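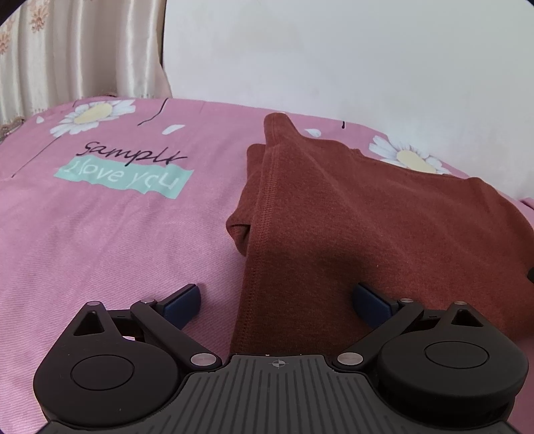 Open day safety checklist: hand-held gripper and folding demonstration

Site: Kiria house, upstairs bedroom and landing
Checked by: Fadi Nseir
Date of check: 2025-06-20
Equipment: hand-held gripper tools, the Fedus arm on its trolley, one laptop, chargers
Visitors expected: 44, in groups of no more than 10
Result: open with conditions, see end

Marks used: OK, OK with comment, Fix before opening, Not applicable.

Section 1. Room and access

1.1 Route from front door to bedroom clear
OK with comment. Stair carpet is sound. The third stair from the top has a loose nosing strip, taped down in May and still holding. Mahasneh have been asked to refix it with screws. Check the tape again at lunch.

1.2 Group size agreed and written on the door
OK. Ten visitors plus two of us. The room would take more standing up but the door opens inwards and people bunch behind it.

1.3 Waiting area
OK with comment. Landing only. The chairs brought up last time narrowed it too much and have gone back down. Anyone who needs to sit can wait in the front room and be called.

1.4 Door stays open during the demonstration
OK. Wedge is on the window sill. It must come out if the fire alarm sounds.

1.5 Floor free of trip hazards
Fix before opening. The laptop lead crossed the floor between the socket and the trolley. Use the socket by the wardrobe and run the lead along the skirting. There is a rubber cover strip in the blue crate.
Rechecked 20 minutes later. Lead moved, strip down. Now OK.

1.6 Lighting
OK. Ceiling light on for every session, whatever the weather is doing. The tool cameras want even light and visitors need to see where they are putting their feet.

1.7 Ventilation
OK with comment. Window opens at the top only. It gets close in there by the fourth group. Leave at least five minutes between groups with the window and door both open.

Section 2. Bed and garments

2.1 Bed steady, does not shift when leant on
OK. Pushed from both long sides and from the foot. No movement.

2.2 Sheet flat and tucked in
OK with comment. The pink daisy sheet is on. It is a thin one and it rides up if people lean across it, so retuck between groups. Do not pin it. Pins were found in the bedding after the May visit and I do not want that again.

2.3 Curtain kept clear of the work
OK with comment. The beige curtain hangs down to the far edge of the bed. Garments and tools are to be kept to the near half.

2.4 Garments checked for pins, badges, sharp zips and loose threads
OK with comment. The rust knit passed and is the first piece for the hand-held turn. Two cardigans with metal buttons taken out of the basket because the buttons jump when the finger pads close on the edge of them. One pair of trousers had a safety pin in the waistband. Removed, pin in the bin.

2.5 Garments clean
OK. All washed this week. Anything that goes on the floor goes in the bag and does not come back out the same day.

2.6 Start position for the knit
OK. Folded, laid on the sheet, lower end towards the person holding the tool. The pads go down either side of the lower end before anything is closed. Visitors tend to go for the middle of the pile, which lifts the whole fold and brings the other hand in to catch it. Tell them before they pick the tool up.

Section 3. Hand-held gripper tools

3.1 Housing free of cracks or sharp edges
OK. Both tools looked over under the ceiling light, with a thumb run round the triangular cutouts in the housing. Slight burr on the second tool, taken off with fine paper. No small fingers through the cutouts while the arms are moving.

3.2 Linkage pins seated
OK with comment. All pins on the first tool are seated with caps on. On the second tool one cap turns freely but does not lift. Use the first tool for visitors and keep the second for staff.

3.3 Arms open and close without sticking
OK. Thirty strokes each, no catch. Both sides travel together.

3.4 Finger pads secure
OK. Pulled by hand in both directions. Pads wiped with a damp cloth. They pick up fluff from brushed knits and then slip, so wipe again whenever you see a collar of fluff on the edge.

3.5 Pinch points explained
OK with comment. There are two that matter: between the pads, and at the elbows of the arms where they fold back towards the housing. The second catches people out. Each visitor is to be shown both, with the tool in the guide's hand, before taking it.

3.6 Wrist loop fitted
Fix before opening. Loop missing from the first tool. Found in the blue crate, worn at the stitching. Replaced with a new one from the Ernance spares bag. Now OK.

3.7 Tool weight and turn length
OK with comment. Nobody is to hold it for longer than three minutes. It is not heavy to begin with but people tense up and then drop their wrist on to the bed frame. Under-twelves use two hands and an adult stands next to them.

3.8 Camera lens clean, camera mount tight
OK. Mount screw nipped up a quarter turn. Do not overtighten.

3.9 Recording
OK with comment. Notice on the door says that the camera on the tool records while the light is on. The guide says it aloud too. Visitors who do not want their hands recorded can watch or use the tool with the camera off. Family photographs have been taken off the bedside shelf.

Section 4. Fedus arm on trolley

4.1 Trolley wheels locked
OK. All four. Kick test done.

4.2 Emergency stop within reach of the guide
OK with comment. Works, tested three times. The button was on the wall side of the trolley, which meant leaning past the arm to reach it. Turned the trolley round so it faces the door.

4.3 Reach of the arm marked out
OK. Yellow tape on the floor, one stride beyond full stretch. Visitors stay behind it whenever the arm has power, including when it is standing still.

4.4 Speed limit set
OK. Demonstration setting, locked with the guide's code. Please do not raise it for the last group, however much they ask.

4.5 Arm and hand-held tool not used together
OK with comment. One or the other. At the previous open day somebody was still holding the tool over the bed when the arm was started from the laptop. No contact, but too close. The guide now takes the tool back, puts it in its cradle and says "cradle" out loud before the arm is powered. The person at the laptop waits for the word.

4.6 Battery and charger
OK. Charger stays in the front room on the tiled hearth. No charging upstairs. Battery casing has no swelling or dents. Running hours on the display were 3,936, which has been entered in the log. Next service is not due yet.

4.7 Lifting the trolley
OK with comment. It came up the stairs with two people and the arm removed. Same way down. The arm goes in its case first and is carried separately. Whoever is at the bottom calls the steps.

Section 5. People

5.1 Guide briefed
OK. Read this sheet and walked through a full session with me. Knows where the stop button is without looking.

5.2 Second person at laptop briefed
OK with comment. Briefed, but has not run the arm since May. Did two full cycles this morning, both fine.

5.3 First aid kit
OK. Kitchen, top of the fridge. Plasters topped up. Burn gel was out of date and has been replaced.

5.4 Fire exits and meeting point
OK. Front door and kitchen door. Meeting point is the far side of the road by the post box. The guide brings the group list.

5.5 Hair, scarves and lanyards
OK with comment. Long hair tied back and scarves off before using either machine. Our own visitor lanyards are the worst offenders as they hang straight down over the bed. Swap them for the sticky badges. There is a roll in the hall drawer.

5.6 Hand washing
OK. Bathroom is open to visitors. Gel on the landing as well, but hands need to be dry before they take the tool.

5.7 Visitors with pacemakers or similar
Not applicable to the hand-held tool according to the Ernance sheet. For the arm, ask them to stay on the landing side of the tape, same as everyone else. Any question beyond that, ring me and hold the session.

Section 6. Order of a session

Bring the group up. Door wedge in.
Read out the four rules: stay behind the tape, one person at the bed, hands away from the joints, stop when told.
Guide folds one garment with the tool, slowly, and opens it out again.
Visitors take turns. The others watch from the foot of the bed.
Tool in cradle. Say "cradle".
Arm demonstration, one cycle. A second cycle only if time allows.
Power off, light on the controller out, then questions.
Group down the stairs before the next one starts up.

A session came out at about 20 minutes in the walk-through, without questions. Sessions with children will run over. Drop the second arm cycle, not the gap for airing the room.

Section 7. Outstanding

Stair nosing to be refixed. Mahasneh, date awaited.
Loose cap on second tool. Returned to Ernance after the open day, staff use only until then.
Cover strip is one length short if the trolley ever goes on the window side. Order another.
Spare wrist loops, order two.
Replace the taped notice on the door. The ink is fading and the line about recording is the faintest one on it.

Section 8. Decision

Open with conditions. Conditions are 1.1 (tape checked at lunch), 3.2 (first tool only for visitors) and 4.5 (spoken call before power). If any of these cannot be kept, run the session with the hand-held tool alone and leave the arm switched off at the wall.

Keep this sheet on the landing clipboard during the day. Write on the back if anything happens, including near misses and anything dropped, with the time and the group number.

Fadi Nseir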